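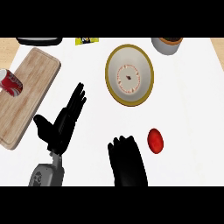

Practice table in the simulator, with both hands over the work surface and the bowl in the middle.

So I've been playing with the Flirkon two-hand starter kit for a while now, and I finally have a setup routine I like. The sim license is $212, and I'd start there before even looking at the $4,000 hardware bundle!

First, install the Flirkon desktop app and open the kitchen pack (mine took 617 MB). Pick the tabletop layout. You get a cutting board, a yellow-rimmed bowl, a soda can and a little red fruit out on its own, plenty to mess around with.

Next, go to Hands and hit Rest Pose. Please don't skip this one. I did, and my left hand jumped the second I connected the controllers.

Now choose a task. I like fruit to bowl with the right hand, it's an easy reach and the bowl is nice and wide. Set the grip force low, drag the speed slider to a third, and press Record. Do five slow runs, then check the replay for any bumps against the rim.

Once that feels okay, try the can. It's lying on its side on the board, so come at it from above with the left hand and close the fingers late (this took me forever).

My gripes? The thumb calibration is fussy, and the manual is thin. Tyra Hovland's notes on the Curkach forum helped me way more. Save your profile before you quit, the app won't ask.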